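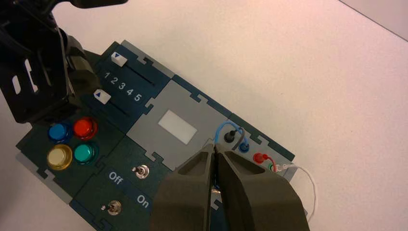

Wrist camera, task board session. Wire between the fingertips, both sliders at the left end.

Saturday, late. Stayed on the cable step the whole shift and did not touch the sliders or the buttons except to check that the board still logged them.

Teleop from the leader arm, scaling at 3 to 1. At 1 to 1 my hand tremor goes straight into the wire. At 3 to 1 I run out of reach and have to clutch and re-center, and every clutch puts a flat spot in the recorded trajectory. Anastasia Kokkinos wants those trimmed before training. I would prefer to leave them in and mark them. We did not settle it.

The set stands at 2,860 demonstrations over all steps, 774 of them with wire. The wire ones take the longest and are the worst. The grip is the trouble: the fingers are thick, and once they are down over the board they hide the lower part of the connector strip from the wrist view. I end up steering by the side monitor, and the policy will not have the side monitor unless we add that stream. Asked Menon for a second camera channel on the recorder. No answer yet.

Tried hand guiding for the last hour with the arm in gravity compensation. Much better feel for contact. But my hand and sleeve get into the side view, and the force readings include me, so the files went in a separate folder and I have not counted them.

Jimik, the new recording build, dropped the gripper width signal twice. Both times the file looked fine until playback. Added a check that refuses to save if that column is constant. Should have been there in September.

The toggles are still the easy part. Closed fingers, push sideways, done. Bondcombe asked for the sliders next, to stop at a given number on the scale, and the operator needs a readout for that. I can't judge a 3 from a 4 at the angle the wrist camera gives me.

To do: relabel the clutch segments, send Vonora the playback files, swap the left finger pad, order more wire.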